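# Clorley Bakery Reviews

The Clorley collection contains 900 short reviews of bakeries and dessert counters in the Purkden area. Each entry lists the shop, the item ordered, the price, and a rating.

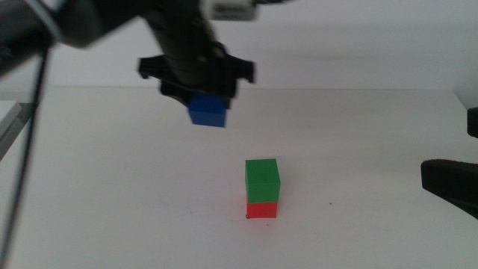
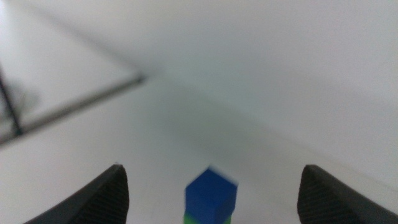 Reviews were gathered by Plirkik between April and August. Of these, 720 mention a baked item by name, and 386 note a gluten-free option. Color words are stored in lowercase in the `color` field, so an icing in the shade of the cube held in the first picture is entered as `blue`. Ratings use whole numbers only.

## Known gaps

Three shops closed before a second visit. Their entries remain under `single_visit`.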